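Plendham Packing Bench, Long Model

Home / Benches and Tables / Packing Benches / Plendham Long

Product type: freestanding packing and inspection bench
Range: Plendham
Top: wood-grain laminate, replaceable
Frame: welded steel, powder coated
Supplied: flat, in three cartons
Hand tools required: 8 mm hex key (supplied), rubber mallet (not supplied)

Overview

The Plendham Long is a fixed-height bench for packing, sorting and light inspection work. It is built for stockrooms, back-of-store areas and small warehouses where one or two people work at the same surface through a shift. The bench is sold as a base unit, consisting of frame, top and lower rail. Shelves, roll holders and lighting attach to the rear uprights and are ordered separately.

The frame is the same one used on the Stevlow assembly bench. Parts are interchangeable between the two ranges, except for the rear uprights, which on the Plendham are taller and are punched on both faces. Customers who already own Stevlow benches can place a Plendham at the end of an existing row and join the two with the standard link plate. Top heights match when both benches are set to the same foot position.

The bench is not height adjustable in use. Working height is set at installation by choosing one of three foot positions and is then fixed with a through bolt. Sites that need adjustment between shifts should look at the Wollon crank bench.

Work surface

The top is a dense core board faced on both sides with wood-grain laminate. The underside is laminated to the same thickness as the upper face, which limits bowing when one side of the room is heated and the other is not. All four edges are banded. The front edge band is thicker than the others and has a small radius, as this is where forearms rest and where cartons are dragged off.

Laminate resists tape residue, label adhesive, marker ink and most water-based cleaners. It does not resist blades. A utility knife used directly on the surface will cut through the printed layer in one pass, and dirt will then collect in the line. A cutting mat is recommended for any station where cartons are opened with a knife. The Plendham mat is cut to fit the left or right half of the top and is held by two low-profile clips at the rear.

Wear is not even across the surface. On most packing stations the finish goes first along the front edge and on the side of the packer's dominant hand. The top can be lifted off, turned end for end and refitted to the same holes, which moves the worn area to the back. This can be done once. After that, order a replacement top.

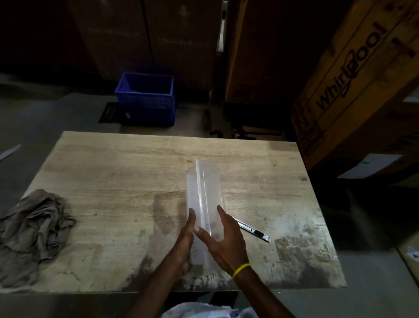
Dimensions and load

Overall length: 2,348 mm
Assembled weight, base unit: 170 lb
Load capacity, evenly spread: up to 1,000 lb
Feet: four, threaded, with steel pads
Anchor points: two per end frame

The length is given in millimeters because the frame is cut to a metric module. It includes the end caps. Where two benches are linked, one end cap is removed from each and the joined length is therefore slightly shorter than twice the listed figure. A drawing showing linked lengths is included with the assembly sheet.

The load rating applies to the base unit standing level on a hard floor with all four feet in contact. It assumes the load is spread over the whole top. It does not apply to a load placed on the front edge alone, to a bench standing on carpet tile, or to a bench fitted with casters. With casters fitted, the limit is the one printed on the caster plate.

Rear shelves have their own rating, marked on the shelf bracket. Shelf loads count toward the total for the bench. Do not hang anything from the upper crossbar other than the light bar and the roll holder made for it.

Frame

End frames are welded from rectangular tube and arrive as finished parts. The two long rails bolt between them at the top and the lower rail bolts across the back near the floor. There is no front lower rail, so a seated user has clear knee room and a pallet jack can be parked partly under the bench.

Standard color is light gray. Dark blue is available to order. The coating is baked and will chip if struck by pallet jack forks. Touch-up paint is sold in small bottles in both colors and should be applied before any bare steel starts to rust.

The rear uprights are punched at regular intervals for shelf brackets. The punching is the same on both faces, so a second row of brackets can be fitted on the back for storage reached from the aisle. If this is done, the bench must be anchored to the floor or linked to another bench.

Setting the working height

The three foot positions are marked A, B and C on the inner sleeve. A is the lowest and is meant for seated work or for packing tall cartons on the bench top. B suits most standing work. C is intended for inspection and for handling small goods, where the eyes need to be closer to the work.

Choose the position according to the height at which the hands will be working. If the goods are tall and are held upright during checking or wrapping, the hands may be well above the surface, and a lower foot position will be more comfortable over a full shift. If the goods are flat and stay on the bench, go one position higher.

All four feet must be in the same position. Fit the through bolt from the outside, with the washer under the nut. Use the threaded pads only for leveling. They are not meant to add height, and no more than half of the thread should be showing when the bench is level.

Assembly

Two people are needed. Allow a clear floor area at least as long as the bench and wide enough to turn the frame onto its feet.

1. Open the carton marked FRAME first and check the parts against the list on the assembly sheet.
2. Set the foot position on both end frames and fit the through bolts.
3. Lay the end frames on their rear faces and bolt the long rails between them. Leave all bolts finger tight.
4. Fit the lower rail. Tap it into the slots with the mallet.
5. Stand the frame up and check that it is square by measuring both diagonals.
6. Tighten all frame bolts with the hex key, working corner to corner.
7. Set the top in place with the thick edge band at the front and fix it from below.
8. Level the bench with the threaded pads and lock each pad nut.

Check the frame bolts again after the first week of use. The coating under the bolt heads compresses a little and the bolts will take a further part turn.

Lighting

Packing benches are often placed where the room lighting is poorest, between racking or against a back wall. The Plendham light bar attaches to the upper crossbar and lights the full top from above and slightly behind. It has a diffuser and two output levels.

Use the lower level for general packing. The higher level is for inspection of labels and surface marks. Pale or translucent plastic goods tend to glare under the higher level, and fine marks can be harder to find. In that case switch down, or move the bar one hole toward the rear so that the light strikes at a lower angle.

The light bar plugs into the Overgaard power strip or into a wall outlet. It must not be wired into the frame.
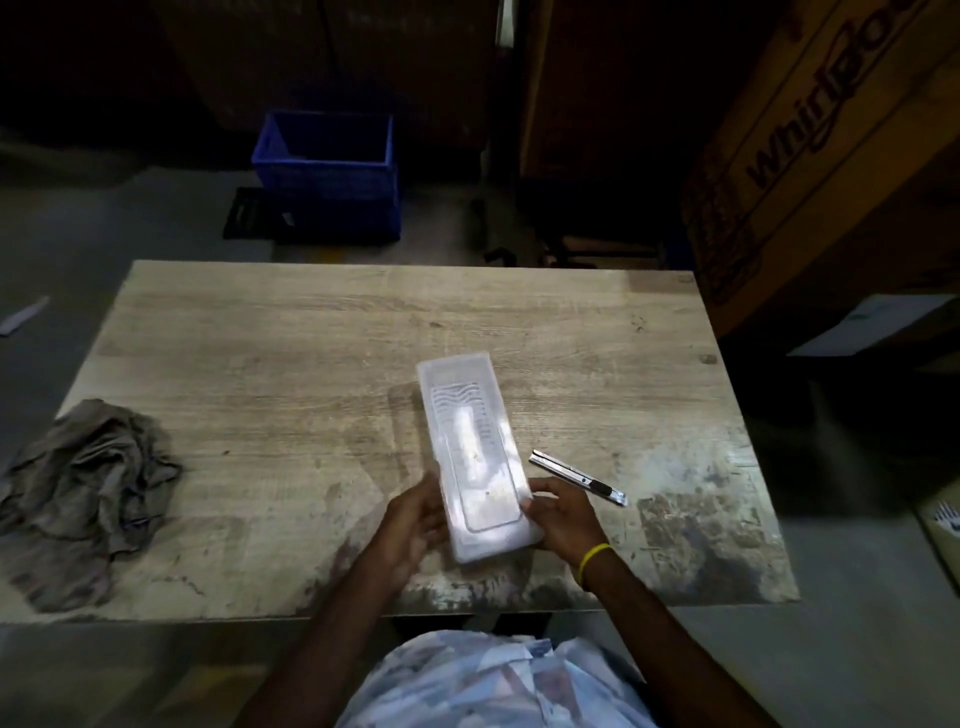

Accessories

Rear shelf, full width, with lip
Rear shelf, half width, with two dividers
Roll holder for paper or bubble wrap, with cutter guard
Plendham light bar
Overgaard power strip, bench mount
Cutting mat, half top, left or right
Tool tray with knife slot
Link plate, Plendham to Plendham or Plendham to Stevlow
Caster set, four, two with brakes
Floor anchor kit for concrete
Replacement top
Touch-up paint, light gray or dark blue

The tool tray hangs from the front of either end frame. It keeps knives, tape guns and markers off the work surface. The knife slot accepts most slide-blade utility knives with the blade retracted. It is not a blade disposal slot.

Cleaning

Wipe the top with a damp cloth and mild detergent, then dry it. Label adhesive comes off with isopropyl alcohol on a cloth. Do not use scouring powder, steel wool or a scraper. Do not let water stand along the edge bands – the core board swells if it gets wet and will not go back to its original thickness.

Dark smudges from cardboard and hand contact build up fastest along the front edge. Weekly cleaning is enough for most sites.

Delivery and returns

Benches in light gray ship from stock. Orders placed before noon on Thursday leave the warehouse that week. Dark blue benches are coated in batches, and the next batch is planned for October. Delivery is to the ground floor or loading dock.

Check the corners of the carton marked TOP before signing. Damage to the corners usually means damage to the edge band. Note it on the delivery slip and send a copy with the claim. Assembled benches cannot be returned, but single parts found to be faulty are replaced at no charge.

For linked rows, mixed Plendham and Stevlow layouts, or tops cut to a special length, contact Vendula Charvát in bench sales. Please include a floor sketch showing outlets, columns and the direction the packers will face.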